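The mango pickle that came home to Lasemdale

By half past five in the morning the kitchen behind the old Lasemdale butcher's shop already smells of mustard seed. Tharindu Paul has the back door propped open with a sack of salt, the radio going, and a pot of oil heating on the big burner. It's July, dark as a boot outside, and the mangoes on the bench have come out of the freezer, where they've been since summer. I've been here ten minutes and I'm already hungry.

I should declare an interest. I have eaten pickle with nearly everything for as long as I can remember – cheese on toast, cold roast lamb, fried eggs, once (in a weak moment, camping) straight off a tent peg. So when a friend pressed a jar of Jimico green mango pickle into my hands and told me to cancel my afternoon, I did. It's hot, but the heat arrives late. First comes the sourness, then fenugreek, then something dark and nearly smoky that I couldn't place. I drove out the following week to find out what it was.

"Roasted curry powder," says Tharindu, quite cheerfully, as though it were hardly worth the petrol. "Dad roasts it further than most people would dare."

Dad is Selvaraj Paul, who comes in at six with a thermos and a cardigan and takes over the spice pan without saying good morning to anyone. He roasts coriander, cumin, fennel and black pepper in a dry iron pan, moving them constantly, his face right down over the smoke. There's no timer. He listens. When the seeds stop crackling and go quiet he gives them another few turns, tips them onto a tray and walks away, and the colour that's left behind is closer to coffee than to any curry powder I've ever bought in a packet.

The recipe belonged to Selvaraj's mother, who never wrote it down. She measured salt in her palm, and her palm, he tells me, was much smaller than his. It took the family two summers of arguing to get the salt right.

Pickling a green mango is a simple enough thing to describe. You cut it up with the skin on, salt it, leave it to give up its water, dry it, and put it away in oil and spice until it softens. Everything interesting happens in the choosing. The fruit has to be properly unripe, hard enough to squeak under the knife, with a stone that's only just set. A day or two of sunshine too many and the flesh turns sweet and collapses in the jar. Rizwan Sivakumar grows most of what Jimico uses, up on the Moges road, and he picks for them by hand, early, walking the rows and pressing each fruit with his thumb.

"People think I'm mad to take them off green," he says. "My neighbour thinks I'm having some kind of trouble at home."

He has 685 trees, nearly all planted for the ordinary eating market, and he used to lose a good share of the early fruit to wind. Now the windfalls that haven't bruised go straight to the pickle kitchen, and he's put in a row of an old sour variety just for Tharindu. He gave me one to bite into with salt and chilli. My eyes watered for the whole drive back and I'd do it again tomorrow.

The drying is my favourite part. The salted pieces go out on mesh racks in the yard for 3 days if the weather is kind, and they come back leathery and wrinkled at the edges, tasting like the best lolly you never had as a kid. In winter, when the sun isn't up to it, the racks go in a low oven with the door ajar. Selvaraj disapproves of the oven. He will tell you so even if you ask him about the football.

What surprised me was how many other people's pickles there are in the district once you start asking. Rajitha Selvanayagam makes a lime one that sits for months on her kitchen windowsill, and you're not allowed to turn the jar. Mizanur Munshi, whose family runs the bakery in Lillness, does an olive pickle with mustard oil and jaggery that he says was the only sensible answer to an enormous olive tree he inherited with the house.

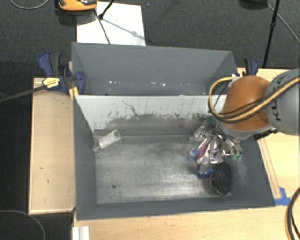
He spoons it into flatbread with potato and sells it over the counter on winter mornings, and there's generally a queue by eight. I had two. The oil runs down your wrist and you really do need the paper napkin they give you, plus the one they give the person behind you.

There's an easy swap going on between all these kitchens. Rajitha's limes turn up in Tharindu's fridge, Mizanur buys his chillies from Rizwan's sister, and jars go back and forth with masking tape labels in three or four different alphabets. They're frank with each other, too. I heard one batch described as "very nice, for floor polish".

Jimico put up 1,000 jars last season and sold the lot, mostly at the market and through the bakery. Tharindu would like to make more, but the pan only holds so much spice and there's only one person he trusts to stand over it. He's been learning. His father lets him do the cumin by himself now, and has said that the coriander might follow.

If you'd like to try the idea at home, begin small. Take two hard green mangoes, cut them into chunks, toss them with a good tablespoon of salt and leave them covered overnight. Drain them, dry them well, and warm a cup of sesame oil with mustard seeds until they pop. Let that cool before you stir in chilli powder, a little ground fenugreek and the darkest roasted spice you've got the nerve for. Pack it all into a clean jar with the oil over the top, keep it in the fridge, and give it a week before you open it.

I lasted until the second night. It was a bit raw and far too salty, and I ate it on a cheese sandwich standing at the bench.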